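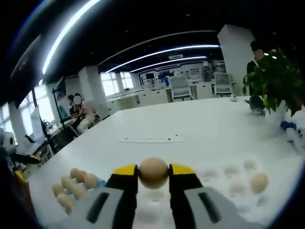

Search this notebook Go

2026-04-29
Lorard, large white table. Eggs and balls.

Brought out the wooden balls again before starting on the eggs. They had been sitting in bag 787 and had picked up fluff, so I wiped them with a dry cloth. They roll. The table slopes a little toward the window side and a ball put down carelessly will go for a walk, so set them down one at a time and take your hand away slowly. I tried a strip of felt along the edge last week and it caught most of them, but it also got in the way of sleeves. Taken off again.

One ball has a dent near the grain line. Keep it, it is useful for checking that people look at what they pick up.

Eggs next. The blue tray is from Druka, lot 1515, and the cups are shallower than in the old ones. An egg laid in sideways will stay sideways. Blunt end up is what we agreed in April and I would like to stick to it, but it takes longer and the shallow cups don't help. Started at one end of the tray and worked along. Skipping around to find a "good" cup wastes more time than it saves. 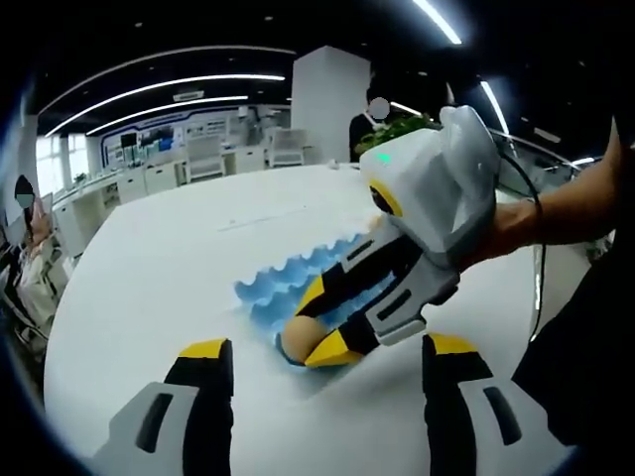
A note added in pencil under my last entry says the shallow cups are fine if you set the egg down on its side first and let it tip upright by itself, and that pushing it upright is how the shells get cracked. I tried this with six eggs afterward. It works for the fat ones. The long narrow ones lean on the next cup and stay there.

Shells: one hairline crack, found when I held it up to the light. I can't say whether it came that way. Put it in the bowl by the sink, please don't put it back with the others.

Went back to the balls for a bit to compare. A ball is the same whichever way you take hold of it, so there is no right way up to think about, and the work goes faster. It also makes you lazy.
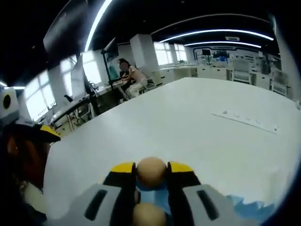 After ten minutes of balls I was setting eggs down too hard. If you do both in one session, do the eggs first.

Trays: I would rather use one kind for everything. The white ones hold an egg better but they are slippery underneath and slide when you lean on the corner. A damp cloth under the tray stopped that. The blue ones stay put. Acharya has a deeper blue tray in its catalog, item 1626, but the minimum order is a full case and we have nowhere to keep it. 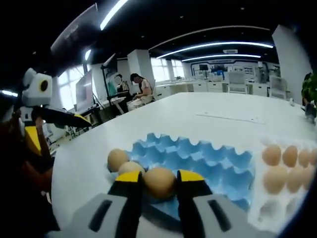 Cekby wrote back that they switched to deeper trays over there and regretted it, as the eggs sit so low that you end up poking the neighbor every time you reach for one. They suggest keeping the shallow ones and leaving every second cup open. That halves what a tray holds. Might be all right for us, we never fill them anyway.

To do:
- cloth for under the white tray, the grippy kind
- new bag for the balls, with a tie
- ask Druka if lot 1515 was meant to be this shallow
- wipe table with plain water only, the spray leaves a film and the balls squeak on it

Questions about this notebook: leave a note on the page
© Lorard workshop
Back to top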